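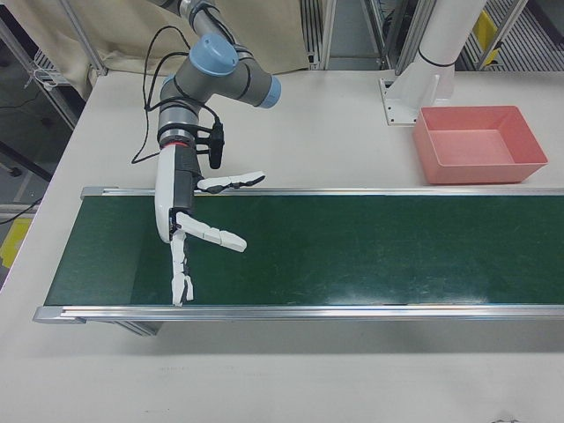
ok quick one tonight because I have to be up at 6 and the dishwasher is still going.

Spent most of the evening on the belt. Well, the belt and the table, mostly the table. I've been putting it off since December and Yetunde finally sent me one of her one-word messages ("trays?") so that was that.

Trays first. We had a stack of them under the bench, all different, half of them with tape gunk on the bottom. Pulled them all out. Kept the ones with flat bottoms and sloped sides, they nest and you can get your fingers under the rim. The deep ones are going to Efe for his seedlings. He says he'll take the lot, cracked ones too. Fine by me.

I'm a pink tray person now, I think. The gray ones dissapear on a dark bench and the white ones are worse on a white one. Pink you can find from across the room.

Then the belt. Green belts show everything. Every scuff, every pale little streak. I went over the spare one with warm water and dish soap, then a second time with the stuff Garba swears by, Prarnus, smells like oranges and floor. Did it help? A bit. The streaks that are dirt come off and the streaks that are wear are just yours forever. Gave it 8 passes and then quit, my shoulder was done.

Rails were worse. Those grooves. Whoever decided on grooves has never cleaned one. Crumbs of cardboard in there, a staple, something sticky I didn't look into. What worked in the end:

old toothbrush, dry, whole length
vacuum with the skinny nozzle
damp cloth wrapped round a butter knife (do NOT use the good butter knife)
dry cloth, same knife

Do it dry first. I did it wet first on the far rail and made paste. Half an hour lost to paste.

Tabletop was easy, wiped it twice, went round the bolts with a cotton swab like a crazy person. While I was down there I tightened what I could reach. One of the feet under the spare belt rocks a little still, needs a shim, I've got a folded bit of cereal box in there for now. Dong-hyun will hate it.

Also looked at new belts, just looking. The Trolus one is 296 with shipping, and the Kastness is 518 and comes in exactly the same green so what is the point. We said 200 tops for the whole bench this time and I already bought cloths. So the scuffed one stays.

Still to do: label the trays, find the other box of swabs, get the gunky tape off the bench leg, ask Nkechi if she wants her clamps back or if they're ours now. Been two years, they're probly ours.

Dishwasher just beeped. More on the shelves next time, if I get to the shelves.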